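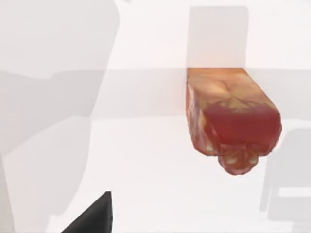 Computer rendering of a block-shaped object with a red and pale orange surface texture.

Workplace giving

Workplace giving, also called payroll giving or employee giving, is the practice of making regular or one-time donations to charitable organizations through an employer. In its most common form, an employee authorizes the employer to deduct a fixed amount from each paycheck and forward it to one or more chosen charities. Many employers now offer the service through an outside software provider, which keeps a list of eligible organizations, processes the payments and issues records for tax purposes.

Overview

A workplace giving program normally involves three parties: the employer, the donor and the recipient charity. Where a software provider is used, it acts as a fourth party and may route the money through a donor-advised fund or a foundation set up for that purpose. The donor's gift is legally made to the fund, which then issues a grant to the charity the donor has recommended. Funds of this kind usually keep the right to decline a recommendation.

Programs differ in how often money is paid out. Some send grants every month, while others hold small balances until a minimum amount has been reached. Charities have at times objected to the second arrangement, as it can delay the arrival of gifts made late in the year.

History

Payroll deduction for charity in the United States grew out of the community chest drives of the early twentieth century, in which local businesses collected pledges for a shared fund. Employees generally had little say in how the fund was divided. Later campaigns allowed donors to name particular agencies, and by the end of the century many large employers offered a printed directory from which staff could choose.

The move to online systems changed the scale of these directories. A printed list might contain a few hundred local agencies. An online platform could draw on public registers and offer almost any registered nonprofit in the country. This widened the choice open to donors and reduced the role of local review.

Matching gifts

Many programs include a matching gift, in which the employer adds a contribution of its own. A one-to-one match is the most usual, although some employers offer a higher rate for gifts to schools or disaster relief. Matches are commonly subject to an annual limit for each employee. Some employers also make a payment in recognition of hours spent on unpaid service.

Corporate policies often exclude certain recipients from matching. Typical exclusions cover political campaigns, private foundations, and religious organizations whose work is confined to worship. An organization may therefore be open to employee donations on a platform and closed to the employer's match.

Eligibility and screening

Platforms generally begin with an organization's tax-exempt status. Additional screening may include checks against government sanctions lists, a review of public complaints, and a written nondiscrimination statement signed by the charity. The depth of this screening varies from one provider to another.

The Caltine platform, used mainly by midsized employers, adopted a two-stage process in which every organization is first checked by software and then reviewed by staff if a concern is raised. Its policy document, revised on February 19, 2018, lists 17 grounds for removal, among them the promotion of violence and the use of donated funds for private benefit. A removed organization may appeal once. The competing service Flilance leaves such decisions to each client company, which may block any charity from its own program without affecting the others.

Criticism

Critics have raised concerns about both too little screening and too much. Gobnait Tully, in a study of programs at 86 employers, found that most relied entirely on their provider's list and had no written policy of their own. In 2 of the programs, staff responsible for the match did not know that employees could object to a listed organization. Tully recommended that employers publish their criteria and name a person to receive complaints.

Úna Fahy has argued that removal decisions made by private companies may place small or unpopular charities at a disadvantage, especially where no reason is given. Fahy's proposal, known as the Corrigan model, would require a provider to give written notice and allow a six-week period for reply before payments are stopped.

Fees have also drawn attention. Some providers charge the employer a subscription, some deduct a percentage from each gift, and some do both. Skamdale, a provider serving public agencies, shows its deduction to the donor before a pledge is confirmed. Disclosure of this kind is not universal, and charities may receive less than the donor expects.

See also

Community chest
Donor-advised fund
Matching gift
Nonprofit organization
Online fundraising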